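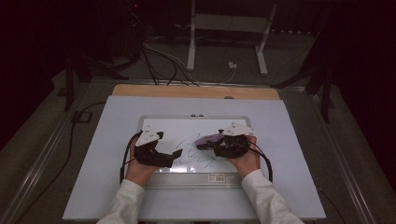
Handheld grippers over the whiteboard, Stemotthorpe shared workshop, bench two.

Stemotthorpe Workshop Members' Forum
Build Logs > Handheld gripper pair

Posted by F_Sinaga
Members are advised that the second pair of handheld grippers is now assembled and available for use at bench two. The bodies are black, with a white triangular marker plate fixed to the top of each. The task presently under development is the whiteboard task, in which one gripper carries a small purple wedge and both are worked over the board by hand. The arms will be attached at a later stage.

Comment is invited on two matters before the design is frozen in November: the angle of the marker plates, and the routing of the cables. At present each cable leaves from the outer side of its gripper and drops past the operator's hand.

Fikri Sinaga
Build coordinator

Posted by vdemchenko
I thank the coordinator for the update. My concern is with the cables. In the position shown they form a wide loop on either side, and on a long stroke the operator will feel the weight of that loop at the wrist. I would propose that both be brought out at the rear of the handle and clipped to the forearm.

I note also that the whiteboard sits on a larger board, which sits on a wooden board. Has the height of this stack been recorded anywhere? The arms will need it.

Posted by Willy Wouters
I do not support the rear exit. It was tried on the first pair and the connector fouled the heel of the hand. Members with larger hands could not close the jaws fully. The side exit should stay, with a lighter cable. Maredex lists a suitable one in its catalogue under 624.

The stack height is in the bench book, page 3. It was measured before the bench rails were moved and should be taken again.

Posted by vdemchenko
With respect to Mr Wouters, the connector on the first pair was a straight one. A right-angle connector would clear the hand. I have two in my drawer and am willing to fit one to the left gripper at my own expense, provided it may be returned to its present state if the result is unsatisfactory.

Posted by D.Akpalu
On the marker plates: the tracking software (Esis, current release) lost the right plate in 234 of the 806 frames I processed last evening. The left plate gave no difficulty. The right plate is lying flatter in the photograph than the left, and I would ask whether this is a matter of how the gripper was being held or whether the bracket has been fitted differently.

Posted by F_Sinaga
The brackets were printed from the same file. I cannot exclude an error in fitting and will check both against the drawing before the workshop closes at 9 pm.

Posted by Willy Wouters
In my view the software is being asked to do too much. A plate turned well away from the camera will be lost whatever the bracket. I would ask that the operator's grip be made consistent before any part is reprinted. Filament is charged to the common account.

Posted by D.Akpalu
The operator's grip will never be fully consistent, and the purpose of a hand-operated stage is to record ordinary movement. I maintain that the bracket should be steeper. The cost is a few grams.

Posted by Kusum Jaiswal
A request from the user side. Kindly wipe the whiteboard at the end of each session. The blue marker becomes difficult to remove once it has been left, and the Verbeke cleaning fluid is nearly finished. Please also leave the barcode label on the lower edge of the board where it is, as it is needed for the equipment register.

Posted by F_Sinaga
Noted, and the request concerning the board will be added to the bench rules.

Both brackets have now been examined. The right one was seated one hole too far forward. It has been corrected and I would ask D.Akpalu to process a further set. Ms Demchenko may proceed with the right-angle connector on the left gripper only.

Posted by Willy Wouters
I wish my objection to the connector to be recorded.

Posted by D.Akpalu
Further set processed, 611 frames. The right plate is much improved but is still lost when the wrist turns outward. I will upload the log this evening — the file is large, so please allow time for it to appear.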